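About Multard

Multard is a small research group inside Darkora. Four people, 2 arms, one black desk. Started in July by Katia Santoro and Gianni Palumbo, Ashton Hollis joined later.

What we do - teach arms to handle kitchen and desk stuff from very few demos. Usual recipe needs 100 per task. Ours gets by with 18 - same objects, same desk, nothing fancy.

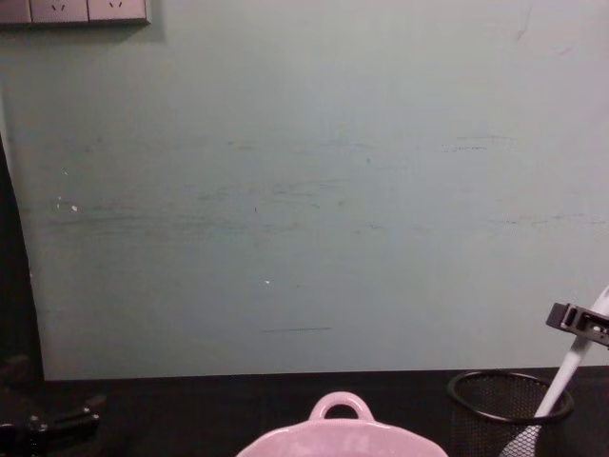

The trick is in how we pick the demos. Each new one has to start somewhere the policy is unsure, so no time wasted on easy grasps. Assunta Parisi wrote the scoring code and its still the part we change most. Long thin handles are hard, shiny glazes too. Write-up is comming.
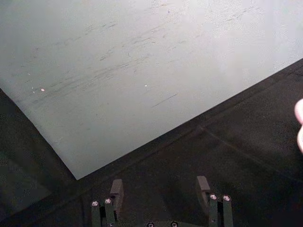
Wrist view, both fingers open, clear of the sheet.

Want to visit or send us a task? Write to Katia.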